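To: Lelwood Hall Users list
From: Lenka Ondrejka
Date: November 1, 2023
Subject: Re: Kitchen at the hall, who restocks what

Drahomíra Jurčo wrote:

> Hi all,
> Went to make tea after Havine choir on the weekend and there was no tea,
> no milk and one open packet of sugar with a peg on it. The tin had $2 in
> it. I thought the hall fee covered this? If it doesn't, could someone
> tell me who we're meant to ring, and whether the urn is supposed to trip
> the power when the heater's on. It did it to us twice.
> Drahomíra

Hi Drahomíra and everyone,

The hall fee doesn't cover tea and coffee and hasn't for a while. It stopped in September when the cleaning went up. It was in the notes that went out with the new keys, but they ran to several pages and I'm not surprised it got missed.

The way it works now is that each regular group puts $60 a term into the kitchen money and I do one shop at the start of term. That buys tea, instant coffee, sugar, long-life milk, dishwashing liquid and bin liners. It doesn't buy biscuits or anything else to eat. The playgroup and the Kozma dance class have paid for this term. The choir hasn't, but I can't find that I ever sent you an invoice, so I'll do that tonight. Casual hirers bring their own.

The tin is separate. It's for people who use the kitchen outside a group booking, and it gets emptied when I remember. Please don't give change out of it.

On the urn: yes, it will trip if the wall heater is on high, as they're on the same circuit. Run the urn from the power point beside the back door, which is on the other one. The council quoted $600 to move the heater and I've asked them to look at it again, but I wouldn't expect anything before winter. If the power does go, the switchboard is in the cupboard behind the stacked chairs. It's the third switch from the left and it needs to go fully down before it'll go back up.

The fridge is the other thing. Anything without a name and a date on it goes in the bin when I come through. I threw out a full tub of dip last time and I'm sorry if it was yours, but there was no name on it.
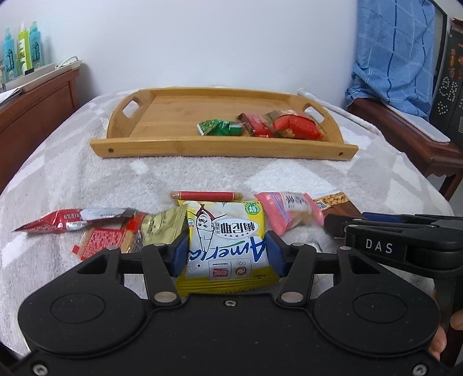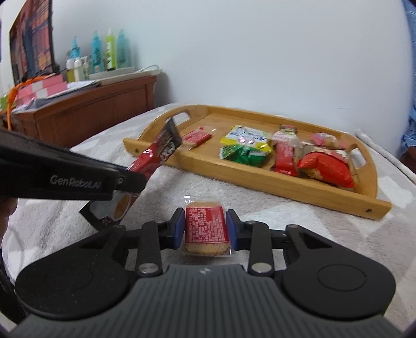

The shelf beside the fridge is for shared food and anyone can put things on it – or take from it, within reason. What I'd ask is that it be shop-packed and still sealed. Small single packets like the crackers with the red label are ideal, as they don't go soft once someone's had a few and the ingredients stay with the food. Home baking is welcome on the day but please take it home with you. We have two children at playgroup with nut allergies and their parents need to be able to read a label.

Nondetti still deliver to the side door if your group wants to do its own order. They need someone there to sign for it, and the boxes can't be left in the passage as it's the fire exit.

I still have to sort out key number 29, which was signed out and hasn't come back. If it's on your ring, let me know off list.

Lenka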